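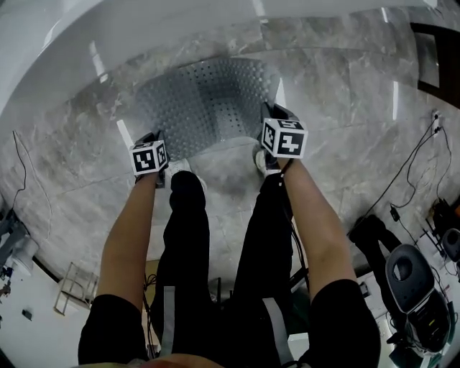

白い洗面ボウルまわりの手入れ

洗面ボウルの汚れは、水あか、石けんかす、皮脂、黒ずみが重なったものです。種類によって落とし方が違うので、まず指で触ってみます。ぬるつくなら皮脂と石けんかす、ざらつくなら水あかです。

用意するもの
・浴室用の中性洗剤
・クエン酸
・やわらかいスポンジ
・使い古しの歯ブラシ
・乾いた布 2枚

ふだんの掃除
夜、最後に使った人がボウルをぬらし、中性洗剤を少しつけたスポンジで上から下へこすります。排水口のふちは最後に回します。すすいだら、1枚目の布で水気を取り、2枚目で蛇口の根元を拭きます。ここに水が残ると白い輪になります。

水あかが固まったとき
水200mlにクエン酸小さじ1を溶かし、キッチンペーパーに含ませて貼ります。20分ほど置いてはがし、スポンジでこすってからよくすすぎます。一度で落ちなければ、日をあらためてもう一度。長く置きすぎると金具が曇ることがあります。大理石や人造大理石のボウルには使わないでください。塩素系の洗剤とは絶対に混ぜないこと。同じ日に続けて使うのも避けます。

排水口
ヘアキャッチャーの髪の毛は2日に一度捨てます。ためると石けんかすとからんで取りにくくなります。栓の裏側とゴムパッキンの溝は歯ブラシで。においが残るときは、外せる部品を外して洗い、排水管の奥は市販のパイプ用洗剤に任せます。熱湯は配管を傷めるので流しません。流すなら手で触れるくらいのお湯までにします。

ボウルの下の収納
扉の中は湿気がこもります。月に一度、中の物を全部出して扉を開け放し、配管のつなぎ目を乾いた布でなでます。布がぬれたらナットのゆるみかパッキンの傷みです。締め直しても止まらない場合は部品を替えます。うちではPelletierという金物店で、古いパッキンを持って行って同じ寸法の物を買いました。寸法を測って行くより早いです。

買い置きの洗剤は立てて入れ、クエン酸と塩素系は別の箱に分けておきます。箱のふたに品名を書いておくと、家族が取り違えません。

よくある失敗
メラミンスポンジで全体を磨くと、樹脂のボウルはつやがなくなり、かえって汚れがつきやすくなります。陶器でも表面にコーティングがある物は避けたほうが無難です。研磨剤入りのクリームクレンザーも同じです。

ヘアピンやスプレー缶を置きっぱなしにすると、もらいさびがつきます。薄いうちなら中性洗剤と歯ブラシで落ちますが、濃くなった物は専用の薬剤が必要です。

毛染め剤が飛んだら、すぐに水で流して洗剤で拭きます。翌朝では色が残ります。

次の掃除は浴室の鏡のうろこ汚れです。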